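Jutavo Garment Folding Set
Data card and README, release 2

Summary

Jutavo is a set of teleoperated and autonomous folding episodes recorded on a two-arm robot. It was built to answer one research question: whether a folding policy gains more from a second look at the cloth through the wrist cameras or from a longer history of head camera views. The release holds 3650 episodes, the training splits, the evaluation logs and the scripts needed to repeat the main comparison. Users who only want the result may go to the section named Findings.

What an episode contains

Each episode covers one garment on a white tabletop, from the first arm motion to the moment the operator or the policy ends the attempt. The following streams are stored on a shared clock:

head: color video from the camera above the arms
wrist_left, wrist_right: color video from the gripper cameras
joints: measured and commanded positions for both arms
grip: finger opening and motor current for each gripper
phase: a label written by an annotator after recording (approach, pinch, tension, fold, release, regrasp)
outcome: success, partial or failure, with a short free text note

The tension phase deserves a word of explanation. In release 1 it was merged with pinch, and several users asked that the two be separated. Tension now begins at the first time step in which both grippers are closed on the same edge of the garment and ends when either one opens or the fold begins.

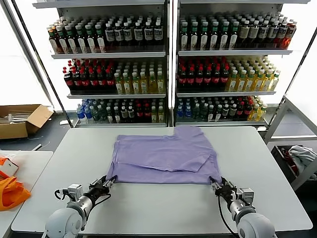 Head view, T-shirt, both grippers on the bottom hem.

Garments

The set uses 12 garments: T-shirts, long-sleeved shirts and hand towels, all in plain colors. Patterned cloth was left out of this release. Garments were washed before recording and were replaced when a seam opened. The garment key in garments.csv gives size, fiber content as printed on the tag, and the episodes in which each item was used.

Setting

Recording took place in a shared demonstration hall with stocked drink shelves behind the table and strong daylight. Backgrounds were left in place during recording and have not been masked. Models trained on this set alone should be expected to pick up some dependence on the hall, and we advise against reporting results from a single background as evidence of general skill.

Method

Two policies were trained on the same episodes with the same number of updates. The first, called Ternier, receives the current head view and both wrist views. The second, called Totex, receives no wrist views but sees a longer history from the head camera. Both predict short sequences of arm commands. Neither receives the phase labels as input; these are used only to break down the results.

Evaluation covered 194 trials, divided evenly between the two policies. Starting poses were drawn from a fixed list, and the order of the policies was shuffled within each session. A trial was scored by a person who did not know which policy had been running. The full protocol is in eval/protocol.txt.

Findings

Ternier completed more folds than Totex on every garment type. The difference was largest on long-sleeved shirts and small on hand towels. When the results are divided by phase, nearly all of the gap comes from pinch and regrasp. Once both corners were held, the two policies performed at a similar level, and the choice of camera input made little difference to the fold itself.

A second result was less expected. Totex made fewer needless regrasps after a good pinch. Ternier at times released a corner it already held, most often when a raised crease close to the fingers hid the edge of the garment from the wrist camera. We read this as a cost of relying on a near view with no memory of earlier steps. A combined model is planned but is not part of this release. 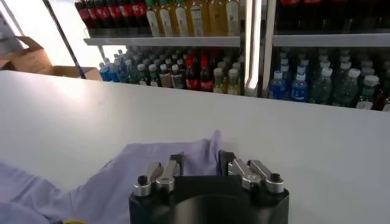 Hawi Endale wrote in response to the draft card that the phase breakdown should be read with care, as a policy that fails at the pinch never reaches the fold, and the later phases are therefore scored on easier trials. We agree. The file phase_matched.csv repeats the comparison using only starting poses from which both policies reached the tension phase. The gap in the fold phase remains small in that table.

Known issues

Gripper current is missing from a number of early episodes. These carry the flag no_current in the index.

Strong daylight washes out parts of the head video - mainly near the windows - and exposure was not locked before June.

Phase labels at the border between pinch and tension vary between annotators. Where two annotators labeled the same episode, both versions are kept.

Loading the data

The Keane loader in tools/keane reads the index and returns aligned streams. Run keane check on the download folder before first use, then keane split to rebuild the training and evaluation lists. Users with limited storage may fetch the head video alone; the loader will skip the wrist streams without error.

Permitted use

The set may be used for research and teaching. Redistribution of changed copies is allowed if the changes are listed and the release number is kept in the file name. Corrections to labels may be sent through the issue page, with the episode number and the time step given in the title.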